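Notebook, tidy-up bench, Gosthorpe workshop
February, started a bit after nine in the morning, coffee in hand

I promised myself I would write this one up the same day, having let the last two go until I couldn't read my own scribbles. So, the chore for this month is still putting things away. Picking up what's in a tub, setting it down where it belongs, and doing it again without a person standing there with a hand over the stop button. My sister's kids can do it (when they feel like it) and I keep coming back to that, because it's the chore people ask me about most when they hear what we do at Lurnix. They don't ask about welding or palletizing. They want to know when something will pick the toys up off the rug.

We're still on foam cubes in the pink bin, two arms, one bin between them. I know a couple of you think the cubes are too easy, and I do see it. They squash a little, they don't roll, they don't mind being grabbed off center. But I'd like one thing in this shop to be dull and dependable before we go back to socks, and I still haven't forgiven the socks.

Fresh paper went down on the bench before the first run, and I did the blue tape grid again by eye. It's a bit wobbly in places. The grid is only for us, so we can say "second square over" across the room and both mean the same spot, and I didn't have the patience for a ruler. 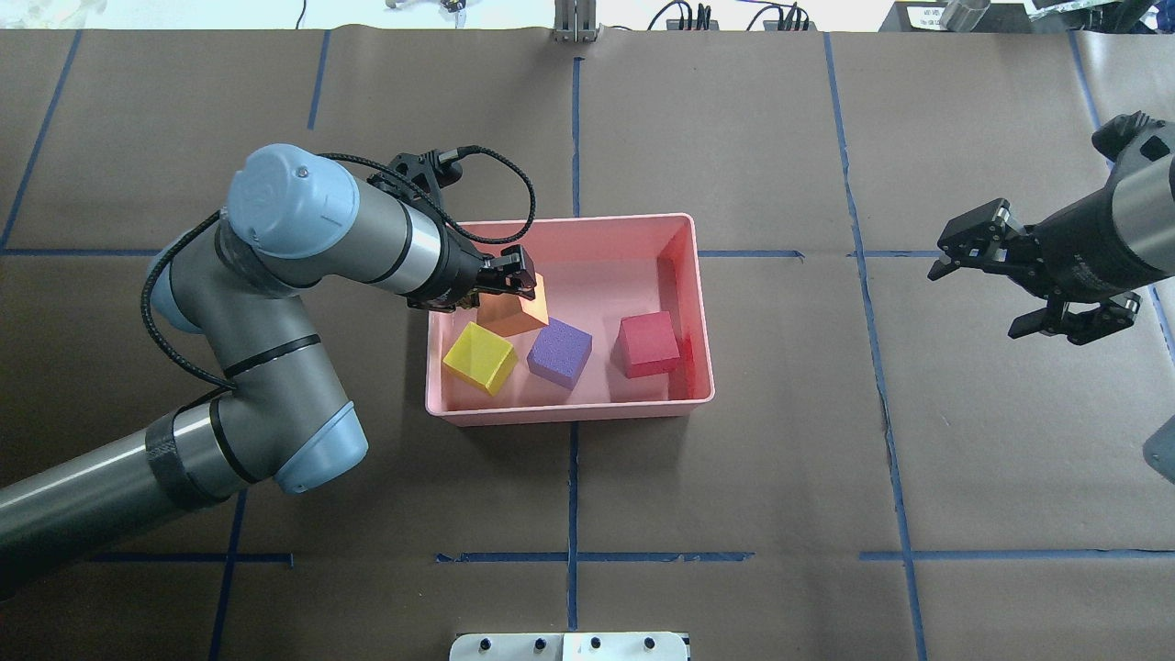
Could a machine like this clear a real living room floor today?

Probably a small part of it, slowly, with somebody nearby. Soft things of a decent size, in good light, on a flat surface, I would trust it with. A charging cord tangled around a slipper, I would not, and a real floor is mostly that second kind of thing.

Back to the morning. I ran 36 picks before lunch and got 30 clean ones, which is the best morning we've had on this setup, and I did a small dance by the compressor. The misses were nearly all the same miss: a cube sitting close to the wall of the bin, the fingers coming down a touch wide, one of them landing on the rim. The arm does the right thing and backs off when it feels the push, so nothing got bent. But then it goes straight back and tries the very same approach, bless it. A person would nudge the cube toward the middle first. I'd love for us to try teaching it that nudge, even a clumsy one, before anybody starts in on the grip force again.

Speed is the other thing. Each pick took 11 seconds from start to drop, and that's with the slow settings left on from last time. I'm not in a hurry to raise it. In a house I think slow is fine, I'd happily let the thing potter away while I was out at the store. On the shop floor it's a different story - the folks at Dritex want parts moved out of a tub and onto a tray, and they'd be faster with one tired person and a radio on.

After lunch I swapped to the finger pads from the Văduva order, the softer ones. Almost 22 minutes to change both sets, far too long, and half of that was me looking for the little hex key (it was in my apron pocket, it is always in my apron pocket). They feel grippier to the hand. I didn't get enough runs in to say more than that, so please don't quote me on them yet.

Next time:
- same cubes, same bin, new pads, full morning of runs
- start some cubes right up against the wall on purpose
- second arm to take the handoff, slow settings stay on
- hex key on a string

Shut down at ten past four. Left the paper down, it's good for another day.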